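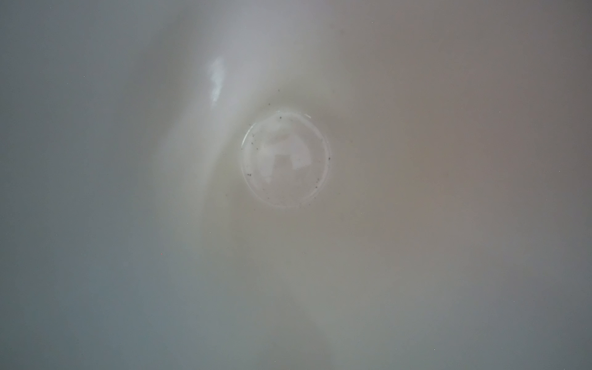
4.3 Checks before an unattended run

Check the wrist camera view before releasing the arms. Grit is easiest to find on a pale, glossy surface, where it shows as small dark specks. Glare shows there too, as a hard white spot. If specks stay in the same position when the arm moves, clean the lens.

1. Clear the table of anything not on the task sheet.

2. Open both grippers fully.
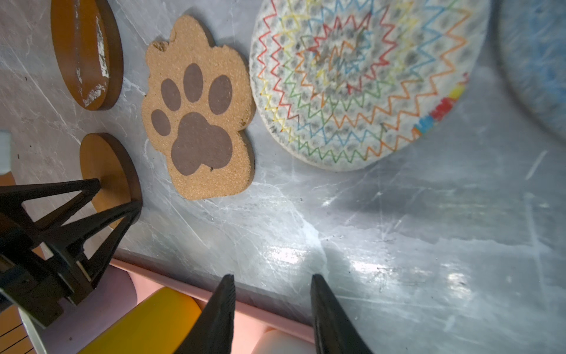
3. Set the speed limit to 100 mm/s for the first cycle.

CAUTION: Keep hands outside the enclosure while either arm is powered.

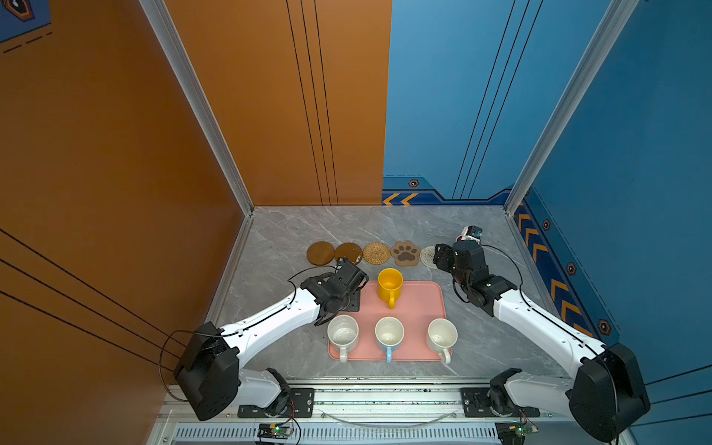
4. Run one cycle with an operator at the stop button.

NOTE: Lower the limit again after any change of gripper.

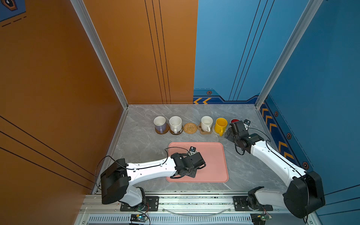 5. Pause and compare the table with the task sheet. Record every position, including those left unfilled, such as the woven coaster in the back row with no mug on it. Do not move an item by hand while a gripper is over the tray.

6. Sign the log and pass it to Iolanda Miranda. Logs are kept for 500 cycles.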